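Recording two-arm demonstrations by teleoperation
Melis workbench guide, part 8

Scope

These instructions cover recording demonstrations on a two-arm station using a pair of leader arms. They assume the station has been assembled, the follower arms have been homed, and the Zomport recorder is installed on the station computer. Setting up the network between the leader and follower sides is covered in part 3. Training a policy from the recordings is covered in part 11.

The same procedure applies to hand guiding, with the differences listed near the end of the page.

Before you start

Check the following before switching on the arms:

- The emergency stop is within reach of the operator, and a second person knows where it is.
- Both grippers close fully with no object between the fingers.
- The cables along each forearm have enough slack for a full wrist rotation in both directions.
- The head camera mount is tight. Push it lightly with one finger. If it moves, tighten it and redo the camera check.
- The recorder has free disk space. A session of 138 episodes with three camera streams will fill a small drive quickly.

If any cable runs past the edge of the table, move both arms through their working range by hand with the motors off and watch that the cable does not catch on the table support.

Step 1. Write down the task

Write the task as one sentence before recording anything. Keep the sentence with the data. It should name the objects, the arm that handles each one, and the end state. For example:

"The left arm picks up the can and sets it down behind the box, then the right arm moves the disc to the left of the box."

A vague sentence such as "tidy the table" leads to two operators doing different things. Mixed strategies in one data set are hard to sort out afterward. If two strategies are wanted, record them as two tasks with separate names.

Also decide what counts as the end. In the Guda format an episode ends when the operator presses the right pedal. The last second before the pedal press should show both arms still and clear of the objects.

Step 2. Set the starting layout

Clear the table of everything that does not belong to the task. Place the objects and save a reference picture from the head camera with the command:

zomport snap --name start

The recorder can overlay this picture on the live view at half strength. Use the overlay to confirm that the camera has not moved between sessions. Do not use it to put every object back in exactly the same place. A policy trained on one fixed layout will fail when an object is shifted by the width of a finger.

Vary the layout on purpose. Move each object within its allowed area between episodes and rotate any object that is not round. Change one or two objects at a time. For tasks with a container, vary the container position as well, but keep it where both arms can reach it.

Step 3. Match the leader arms to the followers

Hold both leader arms in the rest position and start the link:

zomport link --arms both --hold

With the hold option set, the followers do not move until the leader joints are close to the follower joints. The status panel shows one bar for each joint. Move the leaders slowly until every bar is green, then press the left pedal to release the hold.

Two faults are common at this point.

One bar stays red. The joint is usually off by a full turn. Power down the leader, rotate the joint back, and start the link again. Do not force the joint past its stop.

All bars on one side drift. The leader has lost its zero. Run the zero routine from part 4 and repeat this step.

After the hold is released, move each arm a short distance along each axis. The follower should track with no visible shake. Shaking at the wrist normally means the gain was left at the hand-guiding value. Set it back to 1485 in the station file and restart the link. This value applies to the wrist joints of the Melis arm only. Do not copy it to the shoulder or elbow.

Step 4. Practice without recording

Run the task at least eight times before recording. The purpose is to settle on a speed and a path. A first attempt contains pauses while the operator judges distance, and a policy will learn those pauses.

Points to settle during practice:

Approach. Bring the open gripper to the height of the grasp first, then move it in. A diagonal approach tends to clip the rim of tall objects.

Grip. Close the leader trigger at a steady rate and stop when the object is held. Squeezing harder after contact makes the motor current rise and gives the policy a grip command with no useful meaning. Thin-walled objects will dent.

Waiting arm. Choose a parking position for the arm that is not working and return to it each time. It should be outside the path of the other arm. It should also leave the objects visible to the head camera as far as the task allows.

Handover of attention. When one arm finishes and the other begins, leave a short, consistent gap. Half a second is enough.

Step 5. Record

Start the session:

zomport record --task can_disc --format guda

Press the left pedal to begin an episode and the right pedal to end it. The recorder beeps once at the start and twice at the end. Nothing is written before the first beep.

Watch the camera view on the monitor during the first few episodes, even if the table is in direct sight. Objects that the operator can see from the chair may be hidden from the camera by a forearm or a gripper. If the policy will run from cameras alone, the operator should be able to complete the task from the monitor alone. If that cannot be done, move the camera or change the parking position.

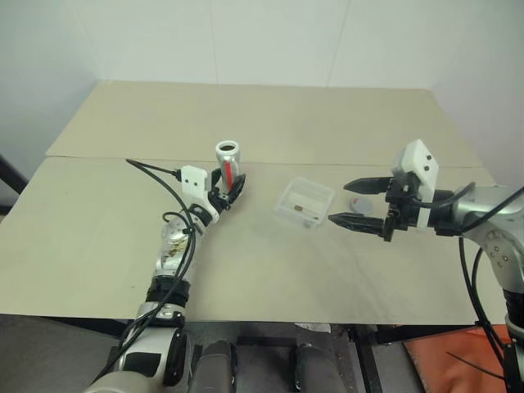 Head camera view. Left gripper holding the can upright, right gripper open over the disc, plastic box between them.

Flat objects are the difficult part of this task. A disc lying on the table gives parallel fingers very little to hold. Bring the fingers in low and nearly level with the surface, and close them on the edges of the disc. If the fingers touch the table, the follower will lag behind the leader, and the recorded command will differ from the recorded position. A small difference is acceptable. If the tracking warning appears, discard the episode.

Clear plastic causes a separate problem. The lid and walls of a clear box reflect the room lights, and the reflections change with the time of day. Close the blinds or record the same task in both morning and afternoon. On the Brodosska station we do the second, with the blinds left as they are.

Step 6. Mark each episode

After the second beep the recorder asks for a mark. Use the number keys:

1 keep
2 keep, recovered from a mistake
3 discard

Use mark 2 when an object slipped or was missed and the operator corrected it within the same episode. These episodes are useful in moderation and should be kept apart so that their share can be set at training time.

Use mark 3 for a tracking warning, a dropped camera stream, a hand in view, or an object that left the table. Do not continue an episode after reaching in by hand. End it, mark it 3, and reset.

Marks can be changed later with zomport review. The original mark is kept in the log.

Step 7. Check the session

Before leaving the station, play back the first episode, the last episode, and one from the middle. Compare the three camera streams for timing. Pick an event that is easy to see, such as a gripper closing, and confirm that it happens at the same time in each stream.

Then run:

zomport check --session last

The check reports missing frames, joint values outside limits, and episodes much shorter than the others. A very short episode is usually a double pedal press.

Differences for hand guiding

In hand guiding the operator holds the follower arm directly and the leader arms are switched off. The following changes apply:

- Use the low gain setting and enable gravity compensation before touching the arm.
- Hold the arm at the forearm or the grip ring. Do not hold the gripper housing, and keep fingers away from the joint bands.
- Move one arm at a time. Two-arm tasks that need both arms in motion together should be teleoperated.
- The operator's hands will appear in the camera streams. Record the joint path only, then replay it with the cameras on and nobody at the table.

A replay pass needs the objects back in the positions they had when the path was recorded. In this case the overlay from step 2 is used to place them.

Known problems

Pedal press ignored. The recorder window has lost focus. Click on it once.

Gripper opens slowly after a long session. The motor has reduced its current because of temperature. Stop and let it cool. Episodes recorded in this state have different timing and should be marked 3.

Leader feels heavy on one side. Check the counterweight spring before changing any software setting.

Link drops when the cameras start. The cameras and one arm are sharing a USB controller. Move the arm to a different port and update the station file.

Next: part 9, recording with a wrist camera only.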